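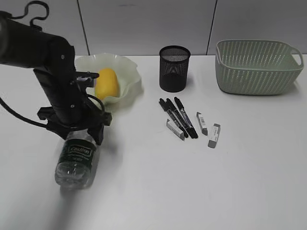 4.2 What stays on the table

The second part of the study concerned things that have no agreed home. Most household research on tidying starts from the cupboard and works outward, asking where a thing belongs and how it came to leave. We started from the table, where a great many things appear to live full time whatever the cupboard has to say about it. Our interest was in two classes in particular: the drink container that is still in use, or is claimed to be, and the bowl that is too pretty to put away and too small to serve dinner in.

Participants kept a table diary for 9 days in February. Each entry recorded what was on the main table at breakfast and again before bed, who had last touched it, and what the participant believed would happen to it next. This last column was added after the pilot, when Peixoto noticed that people spoke of objects on the table almost entirely in the future tense. The bottle was going to be finished. The bowl was going to be moved to the shelf. The mail was going to be opened, possibly by somebody else.

The diaries produced 371 entries that we could use. A further batch from the Dinau site had to be set aside after one household, with admirable economy, wrote "same" on the first evening and drew an arrow down the remaining pages. We mention it here as the arrow may well be the most accurate record we collected.

4.2.1 Bottles

Water bottles were the most disputed objects in the study. A glass left out overnight was treated by almost everyone as dirty, and went to the sink in the morning without discussion. A plastic bottle with a cap was treated as pending. The cap seems to do a lot of work. Participants told us that a closed bottle was "still good," "still going," or, in one case, "resting." The same people, asked whether they would drink from a bottle of that age and origin if it belonged to another member of the household, mostly said no, some of them quite quickly.

Position mattered too. A bottle standing upright was read as belonging to a person who would come back. A bottle on its side was read as trash, even when it was full. In the Burkodow interviews a mother of two described walking through the house each night and standing bottles up, so that they would look less like a problem. She did not empty them. We coded this as tidying after some argument, the first author voting against.

Labels turned out to be poor evidence of ownership. Where a household bought one brand by the case, every bottle looked like every other bottle, and people fell back on memory, water level, and confidence. Confidence usually won. Two households had tried writing initials on the caps. Both had stopped, one after discovering that three of its members share an initial, a fact that might have been known in advance.

4.2.2 Bowls

The decorative bowl behaved differently. It was rarely disputed and almost never moved. We use "decorative" loosely, for any bowl whose rim does something a rim does not need to do: waves, ruffles, petals, scallops. Plain bowls left on a table went back to the kitchen within a day. Bowls with a fancy edge stayed put, and then began to attract contents.

The contents followed a fairly steady order. First came something that suited the bowl, such as fruit or wrapped candy. Next came something small that had been in a pocket. After that the bowl was open for business, and took in keys, batteries of unknown charge, rubber bands, and a single screw that everyone agreed was important. Once the screw had arrived the bowl was no longer described as a bowl. Participants called it "the place," as in "look in the place," and gave it as the answer to questions about entirely unrelated objects.

An empty decorative bowl made people uneasy. Several participants, on being asked why theirs had nothing in it, put something in it during the interview. Amândio Peixoto's field notes for the Burkodow visits record a receipt, a hair tie, and his own pen, which he did not get back.

4.2.3 Bottle and bowl together

We had expected the two classes to compete for space. They did not. A bottle was more likely to be set down near a bowl than on an open stretch of table, and people explained this by saying that the area around the bowl was "already taken." Clutter in this account is a kind of neighborhood, and things would sooner move in next door than settle alone. The clear part of the table was defended with some energy, mainly by those who did not eat at it.

Clearing followed the same line in reverse. In 6 of the households the table was emptied completely at least once during the diary period, nearly always for guests. The bottle was thrown out or taken to another room, where it resumed its career. The bowl was lifted, wiped under, and put back in the same spot with its contents intact. When we asked one participant why the bowl had stayed, she said that it was not on the table, it was part of the table. Her husband asked whether the screw was also part of the table and was told that it was.

These patterns bear on the storage scale of Ghorbani, discussed in Section 2, which scores an object by its distance from the place where it is kept. The scale works well for pans and coats. It gives a bottle on a table a high score and a bowl on a table a score of zero, and our participants would accept the second figure and dispute the first. We return to the scoring of pending objects in Section 5.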